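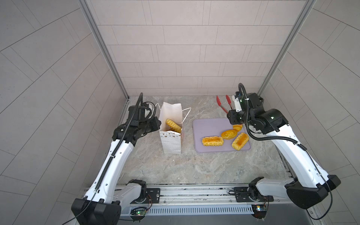
Pastries on a lavender board, with a white paper gift bag.

Packing pastries for a Saturday collection order

These instructions apply to all staff and trainees at the Vorkholm bakery counter. They cover orders of up to 12 pieces. Larger orders are packed in trays and are dealt with on a separate page.

Before you start

Wash your hands and put on a clean apron. Check the order slip for the customer's name, the collection time and any note on allergies. Orders containing nuts are packed last, using the tongs kept for that purpose.

Pastries must be fully cool before they are wrapped. Allow 60 minutes on the rack after baking, or 70 for anything with a custard or fruit filling. Warm pastry gives off steam, which softens the crust and marks the paper.

Packing

1. Move the pastries from the rack to a clean board and set aside any that are split or leaking.
2. Line the base of the bag with a piece of stiff card, then one sheet of greaseproof paper.
3. Place the heaviest pieces at the bottom. Put a further sheet of paper between layers and do not build more than two layers.
4. Iced or glazed pieces go in a small box, which stands upright beside the bag and is handed over separately.
5. Fold the top of the bag once. Do not staple it.
6. Fix the allergen label to the front and write the order number in full, for example 966, in black ink.

Storage and collection

Keep packed orders on the shelf behind the counter, away from the ovens. Items containing fresh cream stay in the fridge until the customer arrives.

Orders not collected by closing time should be reported to Sanne Prins. Questions about labels should be sent to Jiahui Liao.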